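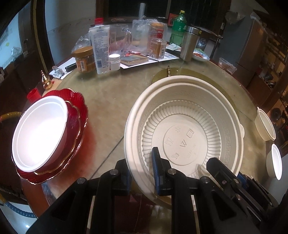 4. House rules for collecting with hand-held grippers

4.1 Why I ended up writing rules at all

When I started the Tivik collection I had a one-page protocol, and I was pretty proud of it. It said to keep the wrist steady, start and stop each episode with the jaws open, and leave the table the way you found it. That was the whole thing! It survived until the first real kitchen. Lab tables have what you put on them, and kitchen tables have whatever the people in the house were doing ten minutes ago (plus whatever they were doing last March).

So this section covers the rules as they stand now, in the version frozen on 29th May, which is the one used for all 273 episodes analyzed in Section 5. I'm going to spend more space on the rules I got wrong the first time, because I think those are more useful to anybody planning something similar. The general safety guidance written for industrial arms didn't help me very much here. A hand-held tool has no motor moving the arm, no fenced cell and no emergency stop, and the person holding it is also the person deciding what happens next. What I needed was closer to kitchen manners, but written down and applied the same way by everybody.

4.2 Leave the table alone

My first instinct was to clear the table. Please don't! At the Presau site we cleared everything except the target dish and got beautiful, tidy episodes that were close to useless for training, as the policy fell apart the moment a bottle stood behind the bowl. The rule now reads: anything that was on the table when you walked in stays on the table, in place, unless it falls under 4.3.

Figure 4 is a fair picture of what this looks like in practice. The gripper is closing on the rim of a white disposable plastic bowl, and the back of the table is still full of ordinary stuff, with a lotion tube, a steel thermos, a green soda bottle and a glass mug all crowded together. The table top is glass, too, which I used to avoid and now actively look for (more on that in 4.5).

Figure 4. Bowl handling on a round glass-topped table, seen from the gripper camera. Household items are left in place under Rule 2.

There is one wrinkle. "In place" turned out to be read very differently by different operators. Some would nudge a cup over to give themselves elbow room and not think of it as moving anything. I don't blame them, I did it myself on my second day. We now say that if you need room, you change where you stand, and if that doesn't work you pick a different target.

4.3 What has to go before the first episode

Four kinds of things come off the table or out of view, no exceptions:

Medicine, opened or closed. I was too loose about this in the early drafts, which only mentioned loose pills. A small white pill bottle at the back of a table looks harmless, and in Figure 4 there is one sitting among the other containers. Under the frozen wording it should be gone. The episode was kept for the motion data and flagged, and the image channel is left out of the training split.

Papers with personal details on them. Printed pages are the hard case, as you often can't tell from a standing position whether the camera will pick up the text. Our answer is to turn them over or remove them, whether or not you think they're readable. A notebook lying on top of papers counts as papers.

Anything sharp that isn't the target. Forks are okay, kitchen knives are not.

Open food that somebody plans to eat. This one is simple courtesy, really. You're swinging a tool with finger pads over somebody's table, and those pads have been on a lot of other things that day. Food dishes move to a counter before recording and go back afterward.

Operators asked me whether these removals break Rule 2. They do, a little. I'd rather have a slightly less natural table than a pill bottle in the image channel, and the removals are logged by category so that anybody using the data can see what was taken away.

4.4 Grip rules for thin and stacked dishes

The biggest change from the draft is in how we approach thin plastic. The draft told operators to grasp a bowl "at the most stable point," and everyone had a different idea of where that was. Going in over the rim with one jaw inside and one outside is the default now. It gives the camera a decent look at the contact, and it keeps the fingers away from whatever is in the bowl. Close until the wall stops moving and then stop. Squeezing harder does nothing good, and with disposable bowls you can fold the wall before you feel anything through the handle.

Tilt is allowed. I went back and forth on this one for weeks! The draft called any tilted bowl a failed grasp, and reviewers at Cuadros were throwing out clips that were perfectly good examples of how people handle a light dish. The frozen rule lets the bowl tilt as long as it is empty and the tilt comes from the grip. If it comes from bumping a neighbor, the episode is marked as a contact event and kept separately.

Stacks are treated as one object unless the task says otherwise. A bowl in a bowl on a plate is a tower, and we don't work on a tower with another dish in the jaws. Put the first one down, open the jaws fully, back off, and begin a new episode. It feels slow, and operators do grumble about it. I grumble about it. But the old way gave us episodes with two half-finished tasks in them, and no labeler could agree on where one ended.

4.5 Glass, glare and other light problems

I'm keeping reflective surfaces in. The draft had operators lay a cloth over glass, and that removed exactly the conditions we care about: bright patches inside white dishes, colored plates tinting the surface under them, and edges that are hard to find. The cloth is gone from the kit. What we do require is a check of the preview before the first episode, with the gripper held over the target. If the target's rim can't be made out by eye, switch a lamp on or off and look again. No closing the curtains halfway through a session, please. Light changes go between sessions.

4.6 Breaks, logging and when to stop

Sessions run for 20 minutes at most, with a break after that whether or not you feel you need one. I felt fine on long sessions and my wrist paths say otherwise, they get jerky well before I would've noticed. After 9 failed grasps on the same object we drop the object for the day and write down why. The limit came out of a conversation with the Unel group, who had a similar rule for their drawer tasks, and I haven't found a good reason to change it.

Logging is done by the operator, right after the session, on the same sheet every time. The sheet had 32 fields in its first version and people filled in nearly 20 of them. It's a lot shorter now. Keep the free-text box, whatever else you cut. Most of the changes described in this section began as a complaint somebody typed in there, including the one about thin bowls, which I first ignored and then had to apologize for.

Rule violations don't lead to deletion by default. The clip is flagged with the rule number, and the decision is made at review by someone who didn't record it. Section 5 reports results with and without the flagged clips.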